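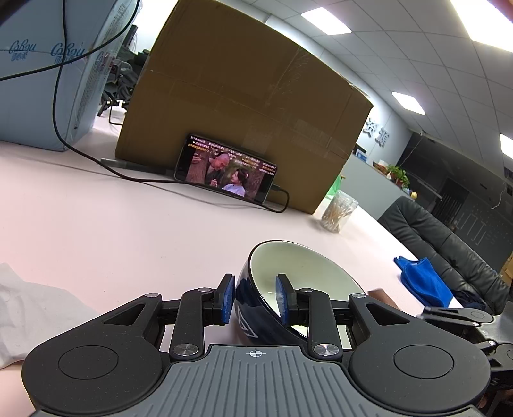
Margareta Sandu preguntó en la última reunión si el kit Dolerent sirve para algo más que bloques de espuma, y si compensa renovar el alquiler antes de verlo con vajilla de verdad. La pregunta es justa y a ella responde buena parte de este informe de septiembre.

Estado de la evaluación

El kit de pinzas manuales que ofrece Ekuvia lleva 6 semanas con nosotros. En ese tiempo hemos grabado 358 tomas, de las que 272 pasaron la revisión. Las demás se descartaron casi siempre por pérdida de seguimiento al girar la muñeca - el proveedor lo conoce y ha prometido una corrección del programa.

Desde la segunda semana trabajamos con cuencos de cerámica esmaltada. Se agarran por el borde, con un dedo por fuera de la pared y el otro por dentro. Las almohadillas azules con relieve de las puntas responden bien en piezas medianas. En las de pared gruesa hay que abrir casi hasta el tope, y el operario se cansa antes.

Las sesiones se hacen en mesas de uso corriente, con cajas, cables y otros objetos alrededor, como pedía el plan.

Incidencias

Una articulación cogió holgura en la cuarta semana. Octavian Dinu la ajustó en la misma mesa con la llave del kit. El manual no trae el par de apriete y lo hemos pedido por escrito.

La exportación de datos sigue siendo lenta. Pranab Chowdhury la deja corriendo por la noche.

Gasto y próximos pasos

El alquiler va según lo presupuestado. Queda pendiente la factura de los recambios de almohadilla, que Ekuvia cobra aparte.

Proponemos prorrogar 5 semanas, sin compra por ahora, y dedicarlas a platos llanos y vasos. Necesitamos la respuesta antes del sábado para no devolver el material y volver a pedirlo.

Despina Munteanu
Proyecto Vukwood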